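Atelier petite cuisine – vos questions

Prareo, coin cuisine des ados et des débutants. Réponses en vrac, on complète quand on a le temps.

C'est quoi le principe ?
Apprendre à préparer son plan de travail et à le ranger. 90 minutes, petit groupe. On cuisine peu, on s'organise beaucoup.

Faut apporter quelque chose ?
Non. Un tablier si vous y tenez. Cheveux attachés svp.

À partir de quel âge ?
14 ans. Plus jeune, voir avec Denise Bainbridge avant de s'inscrire.

Comment est installée la table ?
Tout en rangs, petit matériel compris. Le grille-pain à gauche, les haricots mungo, les azukis et le soja chacun dans sa case – on ne mélange pas, le trempage n'est pas le même. La viande à part, sur son assiette.

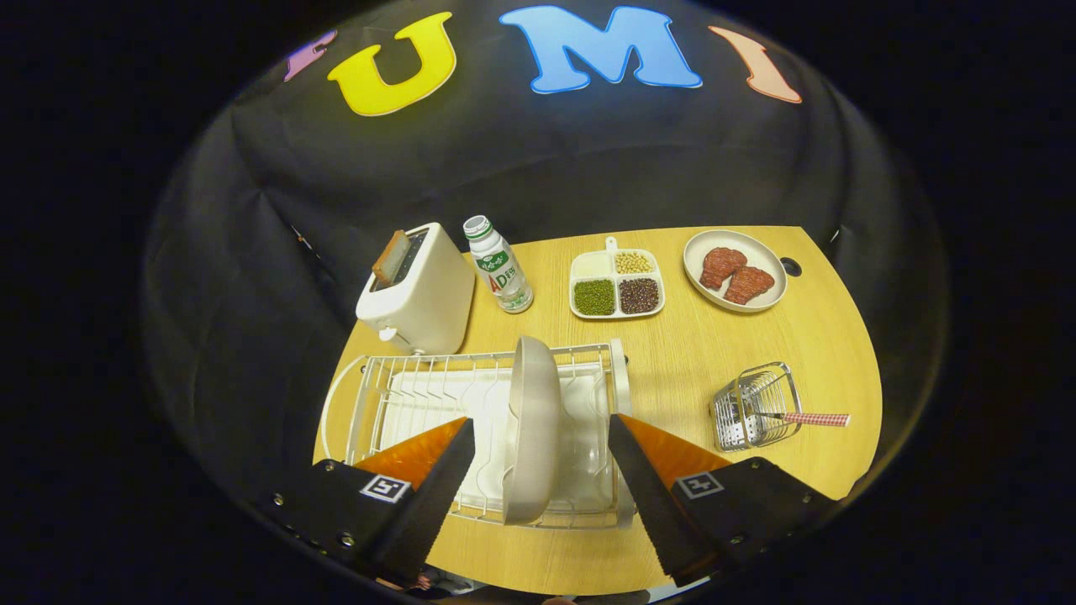 Et les allergies ?
Soja, lait et gluten présents sur la table. Signalez-le à l'inscription, pas le jour même. On peut retirer un ingrédient, pas garantir zéro trace.

On goûte ?
Les tartines oui. Les légumes secs non, ils partent au trempage pour le groupe suivant.

Qui fait la vaisselle ?
Tout le monde. Ça fait parti de l'atelier. Les grandes pièces d'abord, bols compris, ensuite les assiettes. Couverts dans le panier en métal, le reste à l'égouttoir. Pas de torchon sur les bols, ils sèchent à l'air.

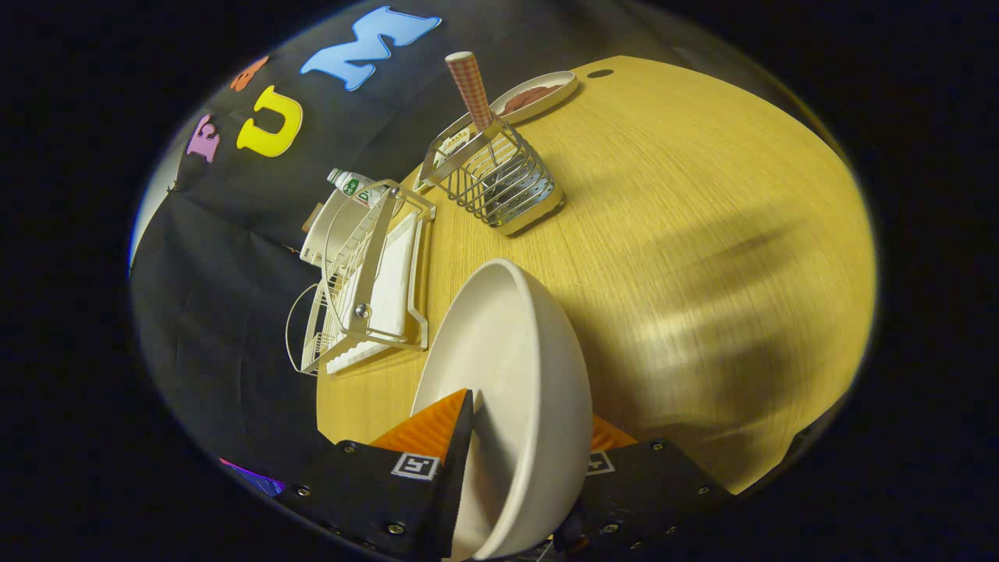
Grand bol blanc, égouttoir et panier à couverts.

J'ai cassé un truc, je paye ?
Non. Prévenez Kwadwo Essien, il a la pelle et la balayette.

Annulation ?
Jusqu'à 5 jours avant, remboursé. Après, report en janvier selon les place.

Où s'inscrire ?
À l'accueil, salle Brudell, ou par mail. Réponse sous 5 jours.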